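Vurnotdale Community Hall Association
Minutes of the general meeting, March

Held in the supper room. Meeting opened 7.05 pm.

Chair: Graça Carrilho
Minutes: Emrys Ruddock
Apologies: as listed in the attendance book.

1. Minutes of the previous meeting

Taken as read. One correction: under Hall Hire, the evening rate applies from 5 pm, not 6 pm. Accepted with that change.

2. Matters arising

The side gate has been rehung and now closes properly. The latch is still stiff in the mornings. Emrys to put some graphite on it.

The letter to the council about the drain on Joseph Street was sent. A reply came saying the drain is on the works list, with no date given. Graça will ring and ask for one. The footpath was under water again after the last heavy rain and the playgroup had to come in through the kitchen.

The key register is now up to date except for the key to the store under the stage. Anyone who has it is asked to hand it in.

3. Finance

Balance in the working account is $2636. Income from hall hire for the period was $1301. The Arnex invoice for the hot water service has been paid and is already taken out of the balance.

There was a question about whether the power bill had gone up because of the new urn. Graça said the bill covered a longer period than usual and should be compared with the next one before anyone draws conclusions. Report accepted.

4. Hall hire and bookings

The Thursday-style block bookings were discussed again. Two groups want the same evening slot next term. Agreed that the group already using the slot keeps it for one more term, and that the other is offered the supper room at the lower rate.

Hirers are still leaving the tables stacked against the heater. A new sign will go up on the heater side of the room, in bigger letters than the last one.

5. Storage and the craft cupboard

The cupboard was cleared out at the working bee and everything in it was looked over. Dried-up paint and glue went to the tip. Bins and baskets that are still sound will be kept and labelled by group, so that each group has its own and stops borrowing from the others. 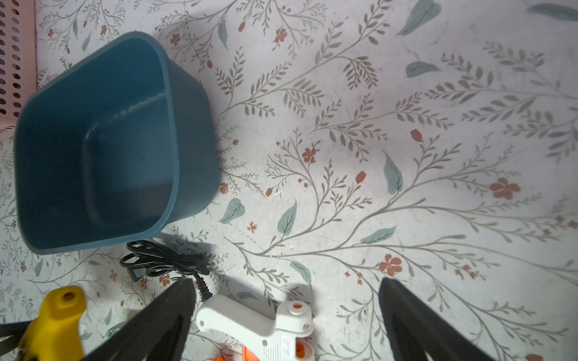 6. Kitchen and linen

Tea towels and hand towels keep going missing. Some go home to be washed and do not come back, which is understandable but leaves us short at every supper. Graça proposed that all hall linen be marked in one corner with laundry pen and kept in a basket on the bench in place of the drawer, where it gets pushed to the back.
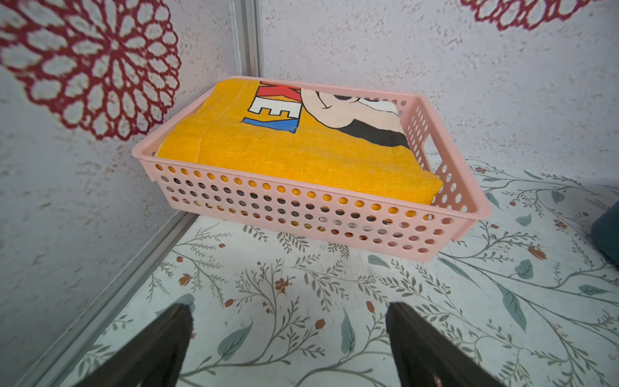
There was some discussion about who does the washing. For now the last group to use the kitchen in any week takes the linen home and returns it before the next booking. If this does not work we will go back to a roster, though the last roster caused more arguments than it settled.

The oven is slow to heat and the door seal has a split in it. A quote from Sisar to supply and fit a new seal came in at $55. Approved — Emrys to ring and arrange a time.

The second shelf of the fridge is for hirers only. Milk left there by anyone else will be thrown out at the end of the day.

7. Autumn fair

The hall is booked for the whole day. Set-up starts at 7.30 am and stalls must be ready by 9 am. Outside stalls go along the fence this year and the driveway is to be kept clear for deliveries.

The cake stall, plant stall and book stall are all running again. The children's craft table will move to the back wall, near the power points. An adult needs to be at the table at all times while the glue guns are on. Leads are to be taped down and all electrical items tested and tagged before the day.
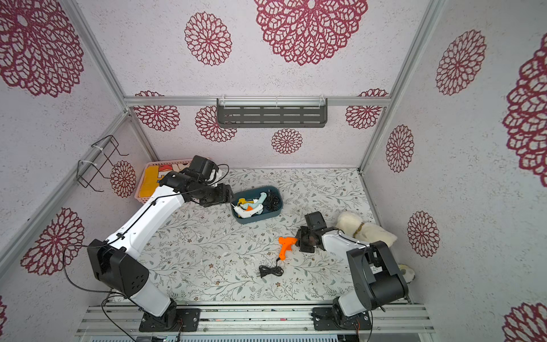 Glue guns in the teal tray.

Float for each stall to be made up the night before. The barbecue will need two gas bottles, as one ran out before lunch last year. Bread order goes to the bakery the week before.

If it rains, the plant stall comes into the foyer and the book stall goes up on the stage.

8. General business

The noticeboard glass is cracked in the bottom corner. It has been taped and will be replaced when funds allow.

A request was received to plant a lemon tree by the back steps. Supported, provided it is set well back from the sewer line. Emrys to check the old site plan first.

The piano will be tuned before the winter concert. The tuner has asked that nothing be stored on top of it — this includes the raffle box.

Meeting closed 8.40 pm. Next meeting same time, supper room. Please bring a plate.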